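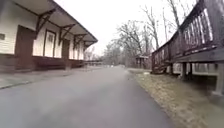 Coltstead Trail Upkeep Group -- workshop notebook

2022-07-16
Writing up the March walk at last, so the work orders can go out.

Depot building. Siding is cream over the brown base band, so two paints to match, and the doors and window frames are brown again. Tatu Laizer wants the roof brackets probed at the wall end before anyone orders paint. Agreed. Wuyts quoted 3,000 for the long wall, brackets not included. Ask again with brackets in.

Path through the woods. The lengthwise crack is the main job. Old patching has broken up along it and there are small potholes with loose bits in them.

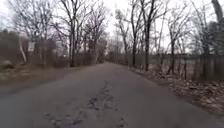
Cut out the worst stretch and relay it, seal the thin part farther on. Pavement either side is fairly even and can stay. Tornum cold patch is fine for the potholes, 19 bags left in the shed. Rake the debris off the right edge first. Post sign in the brush on the left -- check what it should say, reference is 557 in the old list.

Raised building with the deck. Railing is dark wood with white slats in some of the bays.

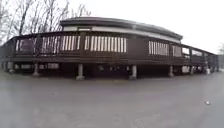

Slats to be checked one by one for rot at the bottom ends. Drosoron can cut replacements, minimum order 44. Look over the concrete pillars at ground level on the same visit. Bring the long ladder and the good flashlight for under the deck.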